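Two grippers, one wine glass

Posted 2022-10-07

I have spent a good part of my adult life pouring liquids into glasses without thinking about it, and I'd like to apologise to my own wrists for taking them for granted.

The plan was simple enough. We have two sets of gripper fingers on trial, the Pesonen pair and the Fudley pair, and they have to be compared on something. Stacking blocks tells you very little, as anything with two fingers can stack blocks if you give it long enough. So I wrote a drinks job: ice from a bowl, a measure from a jigger, both into a wine glass, nothing on the floor. The controller is a Lerkusis, which came with a manual of 772 pages and an index that doesn't list "stop".

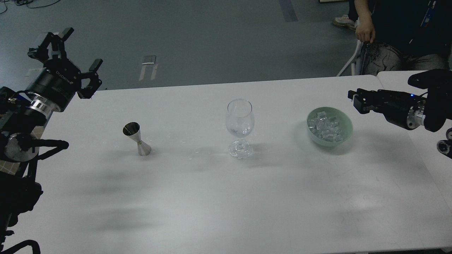

Jigger, glass, ice. Bar open.

The jigger is a nasty little object. It is narrow in the middle, wide at both ends and polished all over, so the depth camera sees mostly reflections and guesses at the rest. The wine glass is worse, being see-through. I had expected the ice to be the hard part, and it is hard, but at least a lump of ice that goes astray can be picked up again.

I ran the first lot with the Pesonen fingers. They are stiff, and they close exactly where you tell them to, including when you've told them wrong. The jigger either sat dead straight or squirted out sideways like a wet bar of soap. The Fudley fingers have a bit of give. They forgive a sloppy approach, then let the cup roll a few degrees during the pour, and a few degrees is plenty when you are aiming at a glass. I tried a lower grip, a higher grip and a grip on the waist. The waist won, though I had to slow the wrist down to a speed my gran would have found tiresome.

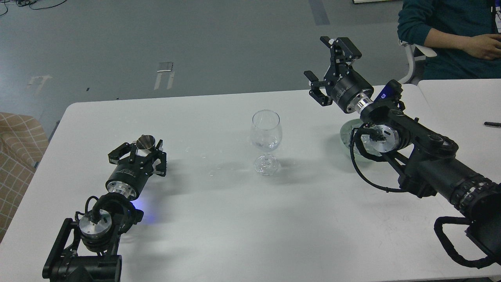 Silver cup in the left gripper, a little water in the glass, a few drops on the table.

We pour water, by the way. I did ask.

Both arms run under Carer, the scheduling layer we wrote in December to stop them hitting each other. It does this by being extremely polite. Left waits for right, right waits for left, and once I watched the pair of them give way to each other for 7 minutes before I lost patience and moved a waypoint by hand. That's on the list. Anyone who has met someone in a narrow corridor will know the problem.

Over 2000 runs so far I'd pick Fudley for the ice and Pesonen for the pour, a fine answer if you happen to own two arms and a terrible one if you have to fill in a single order form. The Fudley set also costs 2976, before tax, for what is in the end a couple of fingers.

Next I want to try the Pesonen set with a strip of rubber glued on. I've got the rubber. The glue says it needs a day to cure, so the jigger gets a rest.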